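Search this site... Go

How to Bring a Cleaning Robot onto Your Restroom Crew

Last updated: October

We've had a robot working sinks at Arnstead for eight months now, and I love talking about it! We have 133 restrooms over two buildings, and the part I get asked about most is how the crew's day changed. So these are the steps we followed, written for anyone who runs a cleaning team.

Step 1. Walk the rooms with the people who clean them. Do this before you draw up any schedule. Xinyi Yan has cleaned the Romangate building for years, and in one morning she gave us a better list than our floor plans did (which basins splash, which faucets have stiff levers, where soap builds up behind the spout).

Step 2. Start with one sink. Pick a basin with open wall beside it and teach the approach there. Go slowly near the faucet, and bring the gripper in open with the fingers well clear of the chrome.
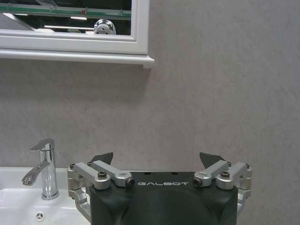
Reading time: 3 min

Step 3. Split the job on paper. Ours reads like this:
- Robot: basin, rim, ledge under the mirror
- Person: faucet base, mirror glass, supplies, final check

Let the crew move lines from one side to the other. They moved plenty of ours in the first weeks, and the list is so much better for it.

Step 4. Give the saved time a home. Wiping 200 basins a shift is hard on the shoulders, and our people wanted those hours for floor care and for training. Put that in the shift plan in writing, with the new job titles and the pay that goes with them. We did the pay part late and I'd do it first next time.

Step 5. Hand over the stop button. Anyone on shift can pause the robot, no supervisor needed. Log each pause in a notebook by the supply closet and read it together at 3 p.m. Xinyi now runs that meeting, and she trains the new starters on the robot too!

Comments (3)

kioko_facilities: Did you keep the same number of people on nights?

Reply from author: Yes, same crew, different mix of tasks.

Benchmop: Step 4 should be step 1. Good write-up though.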